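Getting a Grip

Reading time: 2 minutes 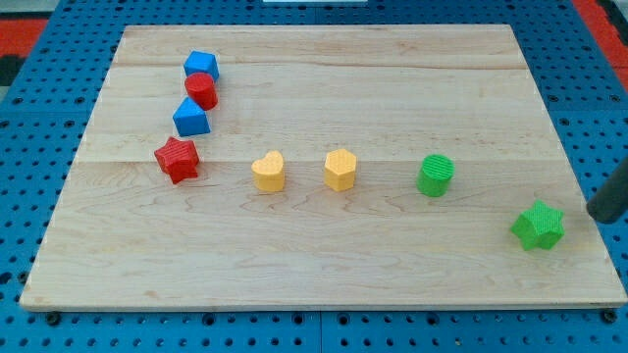

The block board at Pimley's workshop, with one rounded finger reaching in from the right.

Give a robot a cube and it will make you feel clever. Two flat fingers, two flat sides, job done. Give it a star and you learn a great deal more about the fingers you bought.

I spent a long October afternoon at Pimley, a small automation firm that tests robot hands for people who pack things for a living, and I could happily have stayed until midnight. Aravind Pinto and Maysoun Ghanem were comparing three grippers on the same arm, using toy blocks on a wooden board: cylinders, stars, a heart, a hexagon, a prism and a cube.

"Everyone wants to start with the real product," says Pinto. "Then it goes wrong and you can't tell why. With a block, you can usually see it."

The first gripper, the Cerkeck, is all hard edges and speed. It was marvellous on the cube and oddly bad-tempered with the stars, pinching a point and spinning the block out of its grasp. The Nigatu has softer pads that mould themselves a little to whatever they touch. It was slower (you could hear Ghanem drumming her fingers) but it picked up the heart by its sides so gently that I clapped, and was looked at.

Then came the Istedel, which has long, blunt fingers and can turn through 270 degrees at the wrist. That wrist is a joy! It comes at a block from one side, thinks better of it, swings round and tries again from another. Ghanem's favourite test is a tight line of blocks, where there is hardly room to get a fingertip in. The Istedel nudged the nearest block clear before lifting it, a trick she had spent 7 evenings working on.

It still dropped things. A cylinder rolled off the board twice, and the second time it went under a cabinet and we all got down on the floor with a torch. Pinto wrote both drops in his notebook with as much care as the successes.

The camera matters nearly as much as the hand. Sabine Vogler, who looks after that side, moved hers a little higher halfway through the afternoon, and the Nigatu stopped clipping the tops of the stars straight away. She was delighted. Pinto was less so, as it meant running the Cerkeck again from the beginning.

He was resetting the board when I left.

Last updated: October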